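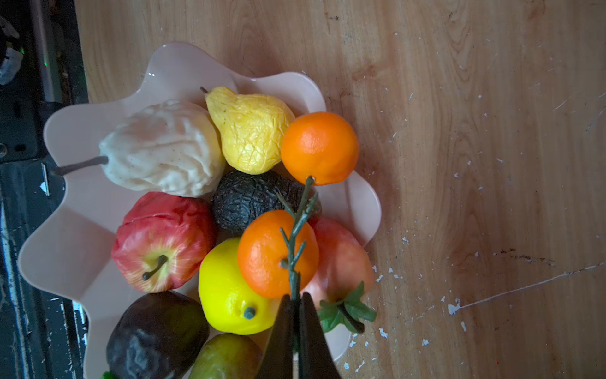
Artificial pears in a scalloped bowl.

Call for participants: does fruit in plain sight change what you eat?

You have probably read that leaving fruit out on the table makes people snack better. I have read it too, mostly in magazines and once on a refrigerator magnet. I have yet to see figures that would convince my mother. Kundari, a small food habits group in Prorkholm, is looking for 86 households to keep a snack diary for 30 days so we can check.

We already ran this once, in January, in Toltside. The result was a mess. Half the diaries stopped in the second week, and several people wrote down what they wished they had eaten. I don't want a nicer result this time, just fuller diaries.

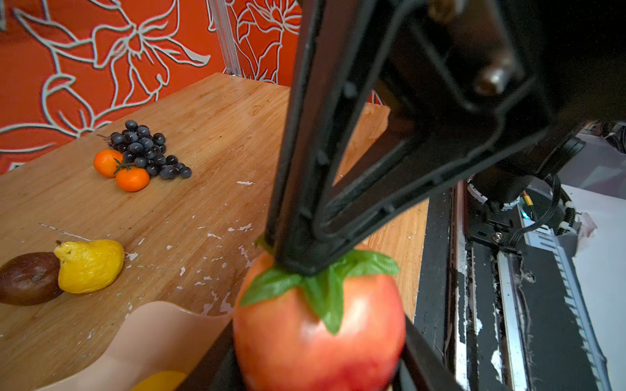
Who can take part

Anyone over 18 who shops for their own home and lives in Prorkholm or Toltside. You can hate fruit. If you are on a diet plan, or sell one, please sit this out. Sharing a kitchen is fine as long as everyone in it agrees.

You write down each snack and the time you ate it. No weighing, no calories, no app. We use the Cui paper diary, an ugly thing that fits in a drawer. 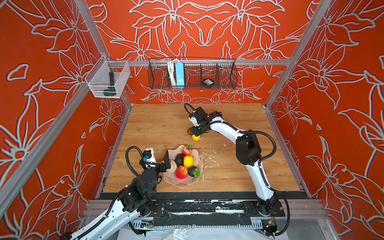 Page last changed: July 20, 2025

Pay is 200 dollars per household, sent after we get the diary back. Blank days don't cost you money. Made-up days are worse for us than blank ones, so leave the gap. You may quit whenever you like and keep a share for the days you did.

Will this improve your health? I doubt it. Last time we collected 1,274 diary pages, and I would not give anyone advice based on them.
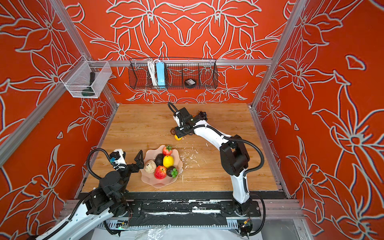

Xiuying Lu: I filled in the January diary and found the evening pages too short. Is there more room this time?

Yes, a full page for after dinner. To sign up, write to Kaiwen Jia at the Kundari office in Prorkholm with your street, the number of people in your home and a good time to call.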